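Chapter 6
The Wardens of Prirnadden

Before you read: skim chapter 3 again, esp. the part on the Korden wars. Names to know: Feloditz, the Quiet Oath, the Hollow Court.

Fictional orders of knights show up all over fantasy and space opera. This chapter takes one, the Wardens, from Siham Chraibi's Prirnadden novels. Founded on the moon Feloditz, 421 years before the first book. Sworn to carry no blade indoors. They draw on the Hum, a sort of current that runs under all living things, and they train for it from childhood. Mostly by sitting still. Mostly in the cold.

The Hum answers to patience, or so the elders teach. Anger makes it louder but harder to steer. Keep that in mind, it comes back when we get to the Hollow Court and thier split from the order. 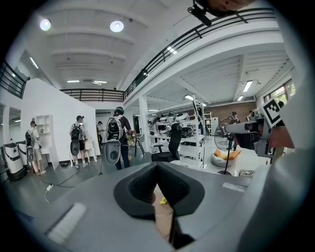
6.1 Ranks and the Oath

Three ranks. Listener, Keeper, Warden. A Listener takes the Quiet Oath at the end of training and can't speak of the Hum to outsiders for 100 days. Break it and you start over.

Samah Amrani reads the oath as a test of loyalty. Others see plain secrecy, left over from the Korden years when Wardens were hunted. Both readings have support in book one, so mark passages as you go. We'll need them for for the El-Sayed debate in section 6.3.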